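Label both ends of the cable

by Rafia Dogar

Short one today, I have a train at 4.

Every office I walk into has the same closet. Door won't open all the way, fan noise, and a wall of blue cable that goes in one side and comes out the other with no clue as to what it does in between. All blue. Always blue. Because somebody bought a box of 300 once and that was that.

I think this is a worse problem than slow internet. People complain about slow internet. They buy a new router, they yell at the provider. Meanwhile the closet just gets thicker.

At Hellent last November I spent most of a morning looking for one line. One. The front desk phone. More than 80 cables and the only label said "Abbasi – old". Old what? Old desk, old guy? I pulled it and the printer upstairs went down. Put it back. Kept looking.

The answer is boring. Tape and a marker. Write the room on the wall end, write the room on the closet end, same words, done. Not a code you made up. Fustach had a numbering system, very handsome, cable 321 and so on, and the key to it was a spreadsheet on a laptop that left with the person who made it. A number with no key is just a number.

And please use different colors. Phones yellow, printers gray, whatever, I don't care which. I know it costs a little more to buy them in small lots. You will make that back the first time something drops in the middle of payroll.

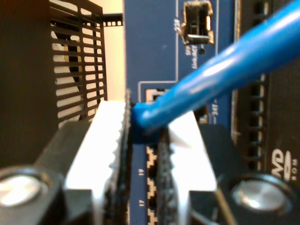

Then there's the boards themselves. The people who make them bother to print things right next to the parts, tiny white letters, 5V, Link/ACT, all of it. Somebody took the trouble. And we come along and plug in a plain blue cable with nothing on it at all.

I've heard the argument that labels go out of date. Sure they do. So does a calender, you get a new one. Evari redoes theirs whenever a desk moves, takes the office manager 9 minutes, and their closet door closes.

Ok, train. Buy tape.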